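Eldana Abdella has been making kitchens feel bigger for 20 years, and she still gets excited about a drawer. "A good drawer changes your whole morning!" she told me over coffee at Ondwood, the small design shop she opened one August with 900 dollars and a borrowed van.

She starts every job by asking people to cook for her. "I learn more from one omelet than from 6 pages of notes," she says. Then come the shelves, the lights and — her favorite part — the colors. Cream is winning this year.
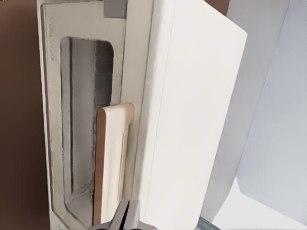 Small Rooms, Big Ideas

Her own kitchen is just 7 feet wide, and she loves it. "You can stir the soup and answer the door!" Next up is a bakery called Mamier, and she can't wait to start on the counters.
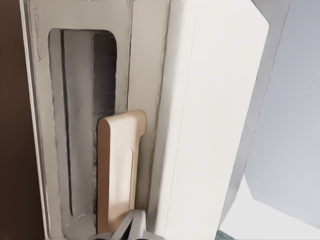 A tall, narrow opening with rounded corners.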